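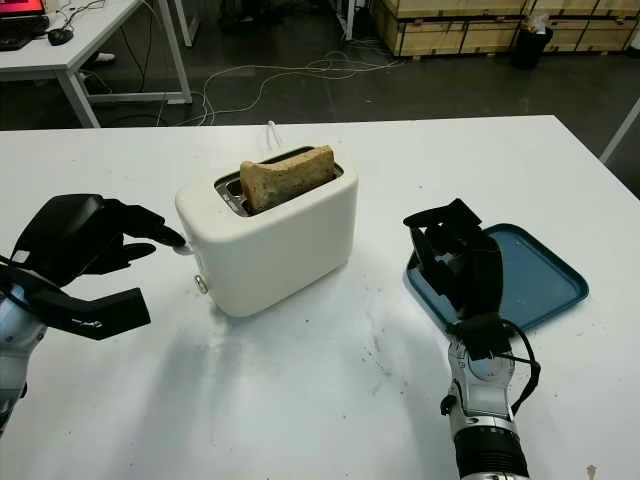
Toast at the breakfast table, Wuklow Hall

Progress report to the Ocampo Fund, October
Casen Breakfast Club

Dear all,

It has been a busy and mostly very happy term, and I'm glad to be able to tell you about it properly. Your grant of £500 reached us just before the doors opened, and we have spent most of it already (I hope you'll think wisely!). The largest share went on bread, milk and fruit, and £100 paid for the hall's heating, which the parish had always let us have for nothing until this year.

We open at half past seven and the children drift in over the next half hour, some wide awake and some really not. We now have 11 regular families, and two of those came to us through the school at Hurkus, whose own club closed over the summer. Their mums share the driving, bless them, and the little ones have settled in as though they'd always been here.

Porridge has been slower to catch on than I'd hoped, although Ignacio Kapoor has had some success with tinned peaches on top. Toast remains the firm favourite and we get through a great deal of it.

The one disappointment is the reading corner, which we promised you by half term. The shelves are up but the damp on that wall needs seeing to first, and we are still waiting for a price from the builder. I'll write again as soon as I have it.

With warm thanks from everyone at Casen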